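Tronadar Ivow Beinstrecker
Aufstell- und Bedienungsanleitung
Abschnitt 4: Aufstellen, Einstellen, Gebrauch und Pflege
Stand: 5. Oktober 2021

4.1 Standort

Der Beinstrecker wird auf ebenem, tragfähigem Boden aufgestellt. Geeignet sind Laminat, Parkett, Estrich und Gummibelag. Auf Teppichboden steht das Gerät nicht sicher.

Vor dem Sitz muss so viel Platz bleiben, dass die Beine vollständig gestreckt werden können und noch eine Person vorbeigehen kann. Eine Seite des Geräts darf an der Wand stehen. Auf der Seite, von der aus der Steckstift am Gewichtsblock bedient wird, ist der Zugang freizuhalten.

Hinweis: Steht in der Nähe ein Seilzugturm, zuerst dessen Griffe und Seile in voller Auszugslänge prüfen und danach den Platz für den Beinstrecker festlegen. Die Arbeitsbereiche der beiden Geräte dürfen sich nicht überschneiden.

4.2 Aufstellen

1. Grundrahmen an den vorgesehenen Platz legen und mit der Wasserwaage in beiden Richtungen ausrichten.
2. Höhenunterschiede mit den beiliegenden Unterlegplatten (Teil 1027) ausgleichen. Keine Pappe und keine Holzreste verwenden.
3. Senkrechten Rahmenpfosten aufsetzen und die Schrauben von Hand eindrehen.
4. Führungsstangen einsetzen. Die Gewichtsplatten einzeln auffädeln, die Bohrungen für den Steckstift zeigen zur Bedienseite.
5. Sitz und Rückenpolster anschrauben.
6. Alle Schrauben über Kreuz festziehen.
7. Gerät ohne Gewicht mehrmals durchbewegen. Der Hebelarm muss ohne Ruckeln laufen.

VORSICHT: Die Schritte 3 und 4 werden immer mit 2 Personen ausgeführt. Eine Person hält den Pfosten, die andere schraubt.

Nach einer Woche Betrieb sind alle Schrauben nachzuziehen. Das gilt auch nach jedem Umstellen des Geräts.

4.3 Einstellen auf den Benutzer

Die Einstellung erfolgt vor jedem Benutzerwechsel. Der Gewichtsblock liegt dabei vollständig auf, am Hebelarm hängt keine Last.

1. Auf den Sitz setzen und den Rücken ganz an das Polster legen.
2. Die Kniekehlen liegen an der Vorderkante des Sitzes an. Zwischen Kante und Unterschenkel darf kein Druck entstehen. Bei kurzen Oberschenkeln ein festes Rückenkissen einlegen.
3. Drehpunkt des Hebelarms mit dem Kniegelenk vergleichen. Beide sollen auf einer Höhe liegen.
4. Rastknopf an der Lochschiene ziehen und halten.
5. Hebelarm in die gewünschte Ausgangsstellung schwenken.
6. Rastknopf loslassen. Der Bolzen muss hörbar in ein Loch einrasten. Zur Kontrolle am Hebelarm rütteln.
7. Die Unterschenkelrolle liegt knapp oberhalb des Fußgelenks auf dem Schienbein. Sie darf nicht auf dem Fußrücken liegen.

Für Einsteiger und nach längerer Pause eine Ausgangsstellung wählen, in der das Knie nicht weiter als im rechten Winkel gebeugt ist. Ein größerer Beugewinkel erhöht die Belastung am Anfang der Bewegung deutlich.

VORSICHT: Beim Verstellen nicht in die Lochschiene greifen. Zwischen Schiene und Hebelarm besteht Quetschgefahr. Die freie Hand hält den Hebelarm an der Rolle.
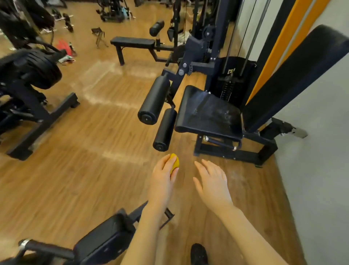 4.4 Gewicht wählen

1. Steckstift vollständig herausziehen.
2. Stift in die Bohrung der gewünschten Platte stecken und bis zum Anschlag einschieben.
3. Prüfen, ob der Stift gerade sitzt.

Das erste Training wird mit der obersten Platte begonnen. Gesteigert wird jeweils um eine Platte, sobald die vorgesehene Wiederholungszahl sauber ausgeführt werden kann.

Es darf nur der mitgelieferte Steckstift (Teil 654) verwendet werden. Schraubenzieher, Nägel oder Stifte von anderen Geräten können sich unter Last lösen. Zusätzliche Hantelscheiben dürfen nicht auf den Gewichtsblock gelegt werden.

4.5 Übungsablauf

1. Aufrecht sitzen, Gesäß und Rücken bleiben am Polster.
2. Mit den Händen seitlich festhalten, ohne zu ziehen.
3. Beine gleichmäßig strecken. Das Knie am Ende nicht ruckartig durchdrücken.
4. Oben kurz halten.
5. Beine langsam senken. Die Platten setzen leise auf oder bleiben knapp über dem Block.

Schlagen die Platten beim Absenken auf, ist das Gewicht zu hoch oder die Bewegung zu schnell. Hebt sich das Gesäß vom Sitz, ist das Gewicht ebenfalls zu verringern.

Bei Schmerzen im Knie die Übung abbrechen. Nach Operationen oder Verletzungen am Knie ist die Benutzung vorher mit dem Arzt oder Physiotherapeuten abzusprechen.

Kinder dürfen sich während des Betriebs nicht am Gerät aufhalten. Finger, lose Kleidung, Handtücher und Kopfhörerkabel sind von Gewichtsblock und Führungsstangen fernzuhalten. Getragen werden geschlossene Schuhe mit fester Sohle.

4.6 Reinigung

Die Polster nach jeder Benutzung mit einem feuchten Tuch abwischen. Magnesia- und Staubreste setzen sich in der Narbung des Bezugs fest und sind auf schwarzem Bezug besonders gut zu sehen. Sie lassen sich mit lauwarmem Wasser, etwas Neutralseife und einer weichen Bürste entfernen. Danach mit einem trockenen Tuch nachwischen.

Nicht geeignet sind Lösungsmittel, Scheuermilch und Reiniger mit Bleiche. Sie machen den Bezug spröde, und an den Nähten reißt er zuerst.

Schaumstoffrollen nur feucht abwischen und nicht durchtränken. Eine nasse Rolle trocknet innen sehr langsam. Die Endkappen der Rollen bei der Reinigung auf festen Sitz prüfen.

4.7 Wartung

Monatlich:
- Führungsstangen mit einem trockenen Tuch abreiben und dünn mit Silikonspray behandeln. Kein Fett verwenden.
- Seile oder Riemen auf der ganzen Länge auf Risse und Ausfransungen prüfen.
- Rastknöpfe herausziehen und loslassen. Die Feder muss den Bolzen selbsttätig zurückführen.

Jährlich, bei gewerblicher Nutzung jeweils im Januar und im Juli:
- Lager des Hebelarms auf Spiel prüfen.
- Schrauben am Grundrahmen nachziehen.
- Schaumstoffrollen auf Druckstellen prüfen und bei Bedarf paarweise tauschen.

Ein Gerät mit beschädigtem Seil oder Riemen darf nicht weiter benutzt werden. Steckstift abziehen, gesondert aufbewahren und das Gerät kennzeichnen.

4.8 Störungen

Gewichtsblock läuft schwer: Führungsstangen reinigen. Bleibt der Fehler bestehen, Ausrichtung des Grundrahmens mit der Wasserwaage prüfen.

Rolle dreht sich nicht: Endkappe lösen, Achse säubern, Kappe wieder aufsetzen.

Hebelarm hat Spiel in der Raststellung: Prüfen, ob der Bolzen ganz eingerastet ist. Ausgeschlagene Löcher in der Schiene können nicht nachgearbeitet werden, die Schiene ist zu ersetzen.

Quietschen beim Strecken: Meist ist eine Schraube am Sitzträger lose.

Ersatzteile sind über den Kundendienst Zikadstead erhältlich, Ansprechpartner ist Mitiku Degefa. Bei der Bestellung bitte die Teilenummer und die Seriennummer vom Typenschild angeben.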